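8 min read

The first thing they teach you at Pileo is how to stand. Feet a little apart, elbows loose, shoulders down. I had come to Esthorpe expecting a lesson in machine learning, and I spent my first ten minutes getting the kind of advice my grandmother used to give me about ironing.

"You'll thank me by lunch," said Daithí Ó Ceallaigh, who runs the collection floor, and he was right, although by lunch I was too tired to thank anybody.

Pileo makes examples. Robot companies need enormous numbers of them, little recordings of a task being done from start to finish, because the learning systems that drive the newer machines pick up a job by studying how it looks when it's done well. Someone has to do the job over and over while the sensors run. For two days in September, one of those someones was me.

I should say that I'm clumsy. I once broke a mug by washing it carefully. When I mentioned this to Daithí on the phone I thought he might call the whole visit off, but he sounded delighted. New people are useful to him, he said, as they make different mistakes from the old hands, and a system that has only ever seen graceful people doesn't know what to do when a sleeve catches.

The current order when I visited was for a company called Curulus, which wants a machine that can tidy cloth. Cloth! I'd assumed they would start with something like a brick. A brick stays where you put it and looks the same from one minute to the next. Cloth has no fixed shape at all. You lift one corner and the rest does whatever it likes, and every time you drop it you get a heap that has never existed before and won't come back. That's the attraction, from the customer's side. It's also why my right thumb hurt for a week.

You work with a gripper in each hand. They're the same sort of jaws a robot would wear on the end of its arm, only with a handle for a person, and you squeeze to close them. I'd pictured something light, like salad tongs. They have some heft, and the cables have opinions about where your elbow should go. For the first hour I kept dropping things and saying sorry to the table.

A take goes like this. You start with both jaws open and clear of the cloth. You wait for the tone. You do the task at a steady pace, you end with both jaws open and clear again, and you hold still until the second tone. If you sneeze, you finish anyway and flag it afterward. If you get halfway through and see a better way of doing it, you don't switch. Daithí is firm about that one. A change of plan in the middle of a take muddies the lesson, he says, and he would much prefer a dull plan carried through.

What surprised me is how much of the day goes to the other part, the resetting. Between takes you have to put the cloth back in a starting position, and it can't be the same starting position, or the system will learn that one heap and nothing else. So you scrunch it. You drop it from a bit higher. You bunch it against one side of the tray, then the other. I thought I was being wonderfully random until Daithí put a grid of my starting heaps on his screen and they all leaned left, every one. I'm right-handed and I'd been tossing them away from myself all morning without noticing.

After that he gave me a deck of cards. Draw one, put the cloth where it says, turn it the way it says, go. I felt a bit insulted for the first few draws and then very relieved. Being random on purpose is exhausting.

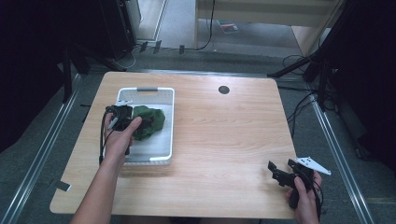
What the machine gets to see

The little patterned markers on the grippers matter more than I'd understood. They help the software work out where each hand is and which way it's tilted, so that afterward the movement of the jaws can be lined up with the pictures. Cover a marker with your cuff for too long and there's a gap in the track. I covered mine a lot. By the afternoon I had rolled my sleeves up to the elbow and was keeping my wrists turned out like a waiter with two hot plates.

The software that does the lining up is called Paisan, and everyone on the floor talks about it as if it were a slightly fussy coworker. "Paisan didn't like that one." "Paisan wants you to slow down on the left." It checks each take as it comes in and gives it a green bar, a yellow bar or a gray one. Green goes into the set. Yellow goes to a person, who watches it and decides. Gray goes nowhere.

I made 130 takes over my two days. I was very proud of that until I saw the regular crew's numbers, which I've been asked not to print and wouldn't want to anyway. A good many of mine were yellow. Daithí sat down with me at the end of the first day and we went through a few together, and I can report that watching yourself fumble with a cloth at half speed is a humbling way to spend an evening.

He kept more of them than I would have. One in particular I'd written off completely. I had pinched too shallow, lost the edge, gone back in from the other side and got it on the second try. To me it was a mess. Daithí played it three times and smiled.

"That's gold," he said. "You missed, you saw you'd missed, you fixed it. If all we ever send is first-try pinches, the robot misses once and it's lost. It's got nothing in its head for that."

So there are good mistakes and bad mistakes, and it took me most of the second day to get a feel for which was which. Missing and recovering is good. Hesitating is bad - the jaws hang there, the clock runs, and the system has no way of knowing that you were wondering about parking. Nudging the tray by accident is fine once and a nuisance if you do it often. Using the side of your finger to help is the worst thing you can do, and I did it constantly, because my fingers were right there and they've been helping me for forty-four years.

The dull middle

I had lots of big questions saved up for the second afternoon. Do the crew worry about training machines to do the sort of work they do themselves? Some do, some don't, and one woman told me she'd folded hotel linen for six years before this and would happily hand the lot over to anything that wanted it. Does the work get boring? Yes. People wear one earbud. There's a rotation, so you get 20 minutes at a table and then a spell of labeling or setup, and the rotation is guarded fiercely, since tired hands get sloppy and sloppy hands get sameish.

Sameness is the thing Daithí frets about. I asked him how many takes is enough and he pulled a face. A smaller set with real spread in it will beat a bigger one where everybody has drifted into the same habit, in his experience, and people drift faster than you'd think. Put two of them at neighboring tables and by the end of the week they're approaching the cloth from the same side. He moves people around. He changes the cloth. He swaps in left-handers when he can get them, and he talks about left-handers the way other men talk about old trucks.

I also asked whether I might someday meet a robot that had learned something from me, and he said well, sort of. My takes are mixed in with everyone else's, and there's no picking one person out of the finished thing. Still, he thought that if a machine ever came at a cloth a little too shallow, lost it, and went around the other side, I could probably claim a share.

I've been watching my own hands ever since. I'll be pulling a dish towel off the oven door and catch myself doing four things at once - feeling for the edge, turning my wrist, letting the weight drop, shifting my feet - and I couldn't tell you in what order, or how I know when the pinch is deep enough. Last week I tried to fold a fitted sheet with my fingers held stiff like jaws, just to see. It took two of us to get it off the lamp.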